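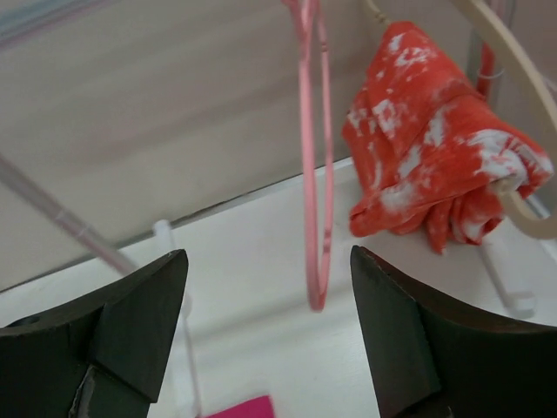 Apr 13, 2025

**Rolent opens orders for the Perna, a small wagon with a big back end**

Hi, Branwen Sayce here. I run the vehicle program at Rolent, and I've been told a press release should be written by somebody who isn't me. Well, the Perna has had most of my waking hours for a good long while, so I'm writing this one myself, and our press desk can fix the commas.

Orders for the Perna open today! It's a five-door wagon, it seats five, and it sits low to the ground like a car. If you've been shopping for something new lately, you know how few of those are left. I drove wagons all through my twenties (one of them had a tailgate held shut with a luggage strap) and I've missed them ever since.

**What you get**

The Perna comes as a hybrid, with front-wheel drive as standard and all-wheel drive as an option on both trims. The two trims are called Milley and Nicholas. Yes, they sound like people. They started out as nicknames for the first two test cars, everyone in the building used them, and by the time marketing came back with a list of proper names we couldn't bring ourselves to switch.

Milley is the everyday car. Cloth seats, real knobs for the heat and the radio, 17-inch wheels with plenty of tire around them, and a spare under the cargo floor. Nicholas gets the firmer suspension, bigger front brakes, heated seats front and rear, and a quicker steering rack that I fought very hard for. If you like a twisty road on your way home, go drive the Nicholas first. If your road home is mostly potholes, I'd take the Milley, and that's the one I've ordered for my own family.

With the back seats folded you get 74 inches of flat floor from the tailgate to the front seatbacks. Flat, all the way. We moved the hybrid battery under the rear bench to get it, and that meant redoing the fuel tank, and that meant redoing the exhaust - so please, somebody, put a bookcase in there and send me a note.

The Perna can tow 1,900 pounds when it's fitted with the factory hitch. That covers a small camper or a pair of dirt bikes on a light trailer. The hitch comes with its own wiring, and a dealer can add it later if you skip it on day one.

**The part I keep talking about at dinner**

It's the rear suspension. Wagons have a hard job back there, because the car has to ride nicely with one person in it and still behave with a full load and a dog. Our first setup was great when loaded and pretty miserable when empty. It hopped. In February we took both test cars up north with a new set of dampers, and Haf Hopkin, our chassis lead, spent 21 days changing valves in an unheated garage and sending me out over the same awful stretch of frost-heaved road.

I asked Haf for a quote for this release and got the following:

"The car should feel settled with groceries in it and settled with a week of camping gear in it. We ended up softer on the springs than we'd planned and put more of the control in the dampers. I'd also like it on record that Branwen spilled coffee in both cars."

It's on record. The floor mats on every Perna are rubber now, with a carpet set as an option.

**Prices and timing**

Dealers have the full price list as of this morning, along with the option sheet and the colors. We've kept the options short. There's a tow package, a roof rail package, all-wheel drive, a better stereo and a panoramic roof (Nicholas only, and it costs you a bit of headroom in back, so bring your tallest kid along to the showroom). You won't find a subscription for anything on the list. The heated seats belong to whoever buys the car.

Demo cars are on their way to dealers, and I'd really encourage you to wait for one and take a proper drive before you sign. Take the highway, take a bad road, park it somewhere tight. Put your stroller or your golf bag or your cello in the back. I can talk about load height until the phone dies, but you'll know in ten seconds whether it works for you.

**For reporters**

We have 2 early-build cars set aside for reviews, one in each trim, both with all-wheel drive. Loans run for a week. Please ask early, and please tell us if you plan to tow so we can make sure the hitch is on. Haf is happy to talk springs and dampers with anybody who wants the long version, and I'm around for everything else, including complaints about the trim names.

Requests for loans, interviews and spec sheets go to the Rolent press desk. Ask for the Perna folder.

- Branwen Sayce, vehicle program, Rolent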